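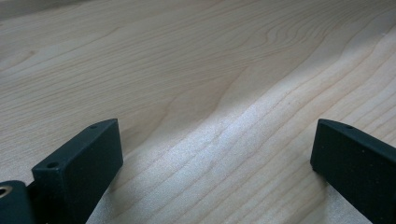

Unit 20: Reading the face of a board

Straight lines and curved lines often show up on the same piece. Arcs and stretched rings usually mean flat-sawn stock: the saw ran roughly tangent to the growth rings. Pale woods such as maple and birch are hard to tell apart by grain alone, so do not name the species from the face – check the end grain.

Before lab:
Read the Ferreira handout up to the section on shrinkage.
Bring a hand lens and a soft pencil.

In lab, sand with the grain to the grit on the Wundska chart, then wipe off the dust. Hold a lamp low to one side. Cross scratches show up best in raking light. Mark them lightly and sand again.

Leave boards stickered for 24 hours before finishing.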